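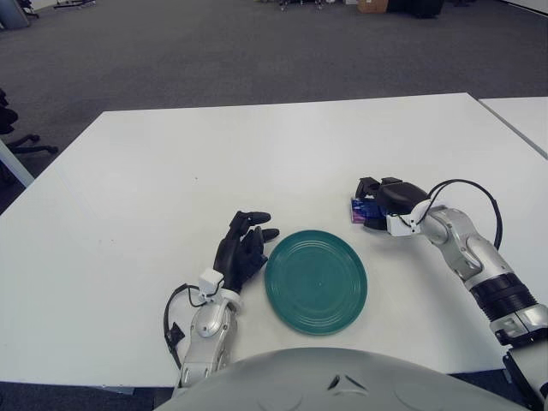 January, equipment notes, started 9:40

Budget sheet is open again and I'm happier with it than I was before the holidays. The big question is still hands. We run a five-fingered hand on the left and a parallel gripper on the right, and Bohdana wants to know if we order a second hand or a second gripper for the spare arm. My vote is gripper first. Brenix quoted $1,503 for one with the wrist collar and the cable included, and the lead time is 5 weeks. The hand costs so much more that it has to go in next year's request anyway.

But oh, I would love that second hand! Plates and bowls are exactly where I want to see what fingers can do, and small boxes are fine with the gripper. Raymonde pointed out that we haven't written down which tasks need two hands of the same kind. Fair. I'll make that list before I send anything to purchasing.

Cables. Spare wrist cables are $46 each from Shakya, coiled type. Putting in for a few, plus strain relief clips (cheap, forgot to ask the price). The hand side has a plain cable that hangs in a loop by the forearm and I want to price a proper guide for it. Raymonde thinks we can print one. Try that first, costs us a morning.

Tables: Rellidden has the same white top in a longer size, which would get rid of the gap where the two tables meet. $800 delivered. Matte again, please, Bohdana had bad luck with glare on the shiny sample. Not urgent, but if there's money left in spring I'd do it in a heartbeat.

Props: more dishes in different colors and finishes, more small packaged goods. Grocery run, petty cash, keep the receipts this time (me).

To do
- task list, same-hand vs. mixed
- ask Brenix if the collar fits the older wrist
- Bohdana to check the service contract with Benesness, I think it renews soon
- print cable guide, version one

11:15, Brenix called back, collar question passed to their tech person.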